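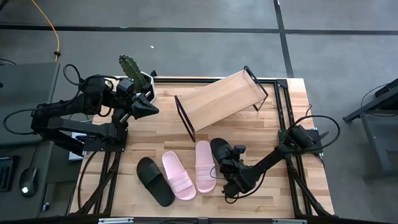
Painemal Opens Spring Registration for Its Small-Space Furnishing Workshops

Pildale, 6 Sep 2019

Hi everyone, Rhea Bañez here. I run Painemal, the little home furnishing workshop over the old Skilton shoe store, and I'm very happy to say that registration for our next round of classes is open as of this morning. If you've been on the mailing list since last January, thank you for your patience (and for all the emails asking when, when, when). Classes start in January and run through the end of spring.

If you're new to us, we teach people who live in small apartments how to make them nicer to live in. That means shelves, lighting, where to put a desk when you don't have a room for a desk, how to pick a rug that fits, and what to do with that dead corner by the front door. I started doing this at my own kitchen table after I moved into a studio with one closet and a radiator in exactly the wrong spot. Friends came over to see what I'd done with the place, then friends of friends, and pretty soon I was renting a room and buying folding chairs.

We had 103 people come through last season, which still makes me grin. A lot of them were renters, and a lot of them had been told they couldn't put a single hole in the wall. So this time I've built a whole evening around that! It's called No Holes, and it covers freestanding pieces, tension rods, leaning ladders, and all the things you can do on top of a bookcase. Bring your lease if you have questions about it. I'm not a lawyer, but I've read a lot of leases by now and I can at least tell you which paragraph to show your landlord.

The other new class is called One Good Shelf. I love this one. You bring in measurements of one wall and we spend the session on that wall only: how high, how deep, what goes on it, what comes off it. Most of us put up a shelf and then pile mail on it for three years. I did that. My sister still does it, and she has signed up for the class, so we'll see!

Returning favorites are Lamps Before Ceilings, the two-part Paint for Beginners, and the plant evening, which I've renamed Green Things, Real or Not. I got some pushback on that title from the real-plant crowd. My feeling is that if your only window faces a brick wall, a decent artificial plant in a pot you like is a perfectly good choice, and you can go away for two weeks without asking a neighbor for a favor. We'll spend half the evening on low-light plants that do well indoors and half on the artificial kind, including how to dust them, which people always forget until it's too late.

Now for the practical stuff. Single evening classes are $62, and that includes materials unless the listing says otherwise. Paint for Beginners is two evenings, so it's two times that. We've also set aside 50 free places across the season for anyone who needs one. You don't have to fill out a form or tell me your life story, just check the box when you register and I'll take it from there.

The room is bigger, too. We took over the back half of the floor over the summer, which brings us up to 800 square feet, and there's finally a proper sink for washing out brushes. We used to carry them down the hall in a bucket. The stairs are the same stairs, I'm afraid, but the freight elevator on the alley side is running again, so let me know ahead of time if you'd like to use it and I'll come down and meet you.

I also want to say a word about Sarnuvus, the lumber and hardware shop two doors down. They've been cutting our boards since the beginning, and this season they're giving everyone in a Painemal class a discount on brackets, screws, and offcuts. Ask for it at the register. The offcut bin is by the paint counter and it's dangerous, I've come home with far too much maple.

We're holding an open house before classes begin, with coffee and a table of sample boards you can handle and hold up against your own paint chips. Come with photos of your apartment on your phone and ask me anything. Kids are welcome. Dogs are welcome if they're calm around sawhorses.

To register, stop by the workshop in the afternoon, or use the sign-up page on the Painemal website, where the full schedule is listed. Lamps Before Ceilings filled up fast last time, so if you want that one, I'd grab it early. Waiting lists will open once a class is full, and I do call people off them.

Press folks: I'm glad to talk on the phone or show you around the new space, and you're welcome to sit in on a class as long as you're willing to sand something. Write to me through the contact page and put "press" in the subject line so I see it.

Rhea Bañez
Owner, Painemal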